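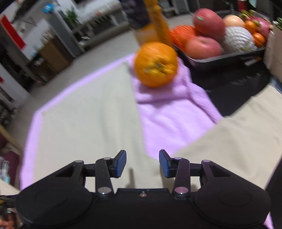
The second stage of the Coseo sectioning clip work ran from April to the date of this report, Aug 11, 2020, and covered the hinge, the grip surface and the first salon trial. The clip is meant for short and chin-length cuts, where small sections slip out of a standard clip while the nape is being worked. The main design choice was between an exposed and a concealed pivot. By exposed we mean a joint of the kind where a round silver screw shows at the lower end of each black arm; by concealed we mean a pin covered by the clip body on both faces. The concealed pin was chosen, as fine hair caught on the exposed screw head in bench tests. The parts list in the first report still shows the exposed version and should be disregarded.

## Work done

**Hinge.** Two pin diameters were tried. The thinner pin bent when the clip was opened fully with one hand, and was dropped. The thicker pin adds a little weight at the back of the clip, which stylists noticed only on very fine hair.

**Grip surface.** The toothed jaw left a visible ridge in freshly blow-dried hair. A flat jaw left no ridge but let the top section slide on layered bobs. The current jaw has a soft insert on one side and shallow teeth on the other. Lorente supplied the inserts. Their first batch was too hard and was sent back; the second was accepted.

**Cleaning.** Clips were soaked in salon disinfectant overnight and dried on a towel. The body was unaffected. The insert lifted at one corner on several clips, all from the same moulding tray. The glue line has been moved inward by Lorente and new samples are due.

## Salon trial

A total of 200 clips were issued to 11 salons, all within the Grelside training scheme. Each salon used them beside its usual clips for cutting, colouring and blow-drying. At the end of the trial 191 clips were returned. The remaining nine are recorded as lost and have not been replaced.

Leire Mateos collected the trial sheets and visited each salon once. The points raised most often were:

- the clip holds a fringe section well but is too long for the area behind the ear
- the spring is stiff for stylists with small hands
- the matt finish shows colour stains, mainly from dark brown tints
- the clip can be opened with a gloved hand without difficulty

Four salons left the section on colouring blank. We have not drawn any finding on tint staining beyond the comment above, and will ask for this work to be repeated.

## Training

The grant also pays for short-cut training at Gurnusach. So far 30 trainees have finished the one-day course on blunt cuts and hidden layering. The afternoon practical was changed after the first group, who spent too long on sectioning and had little time left for dry cutting. Sectioning is now taught before the break on a practice head, and the live model is brought in afterwards. Mireille Lecomte has rewritten the handout to match. The pages on cutting curly hair are still in draft.

## Spending

Spending on materials is within the budget line. Travel is below it, as several visits were joined into single trips. The rejected inserts were not charged. We ask to move the unspent travel money to tooling, to pay for a second, shorter mould. A revised budget sheet is attached to this report.

## Open matters and next steps

1. Lorente to send inserts with the new glue line. Soak test to be repeated on the full sample.
2. Short version of the clip to be drawn and costed, for use behind the ear and at the nape.
3. Softer spring to be fitted to half of the returned clips, which will then go back to the same salons.
4. Tint staining to be tested on both matt and gloss bodies.
5. Curly hair pages to be finished before the next course at Gurnusach.

Items 2 and 3 depend on the budget change being agreed. Item 1 can go ahead without it. The trial sheets are held by Leire Mateos, who can send copies on request.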